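Small Things on the Table – Gallery

Welcome to our page from the house in Stoststead. My friend Arlo Dvorak and I started in March to sort the kitchen, one table at a time. We keep packets and cartons which other people throw away, and we are happy with each of them.

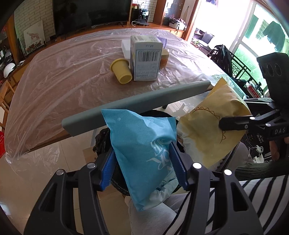 Blue packet and yellow packet, with the big wooden table behind.

The plastic sheet stays on the table during all the sorting – it makes many wrinkles, but the wood is safe. The yellow cup is my favorite for morning tea. Empty packets we press flat and put in a folder. The folder has place for 100, and Arlo says we will need a second one.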